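Neltura: Collecting Demonstrations for a Two-Arm Packing Task
Student project report, spring term
28 February 2019

Background

The aim of the Neltura project was to train a policy that places small household objects into an open container with a two-arm manipulator. Earlier work in our lab used scripted grasps, which failed whenever an object was rotated away from its expected pose. We chose imitation learning instead, so most of the project time went into gathering demonstrations. This report covers the collection procedure, the labeling, and the first training runs.

Setup

Both arms are teleoperated. The operator stands behind the workspace and drives each arm with a handheld controller, one per hand. Joint positions, gripper commands and video are recorded to the same machine and aligned by timestamp. Logging is handled by Vidal, a small recording tool written by a previous project group. We changed the file format so that each episode is stored separately, after two long sessions were lost to a corrupted file early in the term.

Objects were drawn from a fixed pool of 9. Before each episode the operator picked a subset and laid it out by hand. No layout template was used. We wanted variation in the starting positions, including objects lying partly outside the easy reach of one arm.

Procedure

An episode starts with both grippers raised and open. The operator picks up one object, carries it over the container, lowers it and releases it. The episode ends when both arms are back in the raised position. If an object was dropped on the table, the operator was allowed one recovery attempt. Episodes with a successful recovery were kept and tagged, as they show the policy states it would not otherwise encounter.

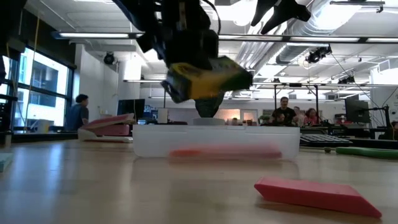
The approach to the container caused most of the disagreement between operators. Some lowered the object straight down, while others came in at an angle and straightened it just above the rim. Both styles work, but mixing them without a label gave the policy two conflicting targets for the same view. After the first round of training we added an approach tag to every episode and asked operators to keep to one style within a session.

Fast motion was a second problem. At full teleoperation speed the held object blurs in the video, and the image encoder gets little usable detail on its orientation. We limited the arm speed in the carry phase and left the other phases unchanged. Episodes got longer, but operators found the arms easier to control near the container.

Data

The final set, named Hosside, has 406 episodes. Each was reviewed once on playback by someone other than the operator. The reviewer could reject an episode for a missing video segment, a timestamp gap, or a hand entering the workspace during motion. People standing in the background were not grounds for rejection. The lab is shared, and the policy has to tolerate movement behind the table.

Training and results

We trained a behavior cloning model on the full set and a second one on the straight-down episodes only. The second model released objects over the container more consistently, although it had seen less data. It did worse on recovery, where few straight-down examples existed. Both models had trouble with long objects, which they tended to grip near one end and then catch on the rim.

The Ekberg baseline, our scripted controller from last year, was still faster on objects in known poses. It could not handle rotated ones.

Open issues

Gripper force is not recorded, so the model cannot tell a firm grasp from a slipping one until the object moves. A force channel is planned for the next collection round in May. The approach tag is still entered by hand and should be computed from the wrist trajectory. The recovery tag does not say which arm made the second attempt, and this has to be fixed in Vidal before new episodes are added to the set.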